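The small jars at the back of the shelf

2018-03-12

In my kitchen there is a drawer that I did not open fully for many years. It holds lids. Some of them belong to jars which broke long ago, some belong to jars which are standing in the cellar with a plate on top, and a few, I believe, came with the flat. When I moved to this country I brought two suitcases, and in one of them, wrapped in a wool sock, was a glass jar with dried marjoram from my grandmother's garden. The marjoram is finished. The jar is still in use.

I think many readers of these pages have such a drawer. A small jar is too good to throw away and too small for most things, so it waits. In March, when the winter stores are getting low and the shelves begin to show their back wall, it is a good moment to take everything out and look at what we have.

I began with the lids, and I would advise the same to everybody. Put each lid on a jar and turn it. If it goes on straight and stops firmly, the two stay together. If it turns and turns without stopping, the thread is worn or the size is wrong. A lid that smells of pickled onion after washing will smell of pickled onion next year also, and you should not put it over your vanilla sugar. I left mine on the windowsill for 20 days, with the inside towards the sun, and it helped only a little.

Metal lids and plastic lids have different characters. The metal ones close better, but once the coating inside is scratched they rust, and acid food makes this go faster. The plastic ones forgive more. They are good for dry things, for spices, seeds, buttons and the yeast that comes in little packets and falls over. For jam which should keep until next winter I would not trust them.

Then there is the question of size. The household firm Leinonen sells its small jars in sets of five, and I bought one set to compare with my old collection. They are pretty, and they stand well next to each other, but the neck is narrow and my measuring spoon does not go in. The Kevard jars are a little lower and wider, and a spoon enters without trouble. A friend who bakes a lot prefers the narrow ones, as she only shakes and never spoons. So before buying, it is wise to bring your spoon to the shop, even if the assistant looks at you strangely.
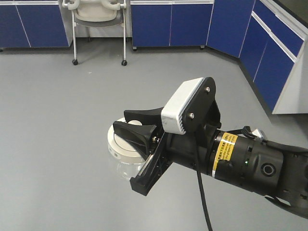
Labels took me the longest time. I have tried paper with flour paste, which is what we used at home, and it is lovely until the first damp week. The printed stickers from Trindico hold very strongly, perhaps too strongly, and when I wanted to change cumin for caraway I needed oil, a butter knife and a whole evening. Now I write with a soft wax pencil directly on the glass. It wipes away with a dry cloth, and my handwriting gets no worse than it was.

Where you write depends on where the jar lives. On a shelf at eye level, write on the side. In a drawer, write on the lid, and then be careful not to exchange two lids when you cook in a hurry. I once put cinnamon in a fish soup in this way. My guests were polite and ate it with much bread.

For the shelf itself I bought a Welance riser, a simple step that lets the back row stand higher than the front. With four jars across it looks tidy, and I can see the names of all of them. Before that I used an old cigar box turned over, which did the same work but moved when I pulled at something behind.

What remained at the end was a bag of lids without jars. I kept the two that are the right size for the marjoram jar, in case the present one cracks, and the rest went to the recycling.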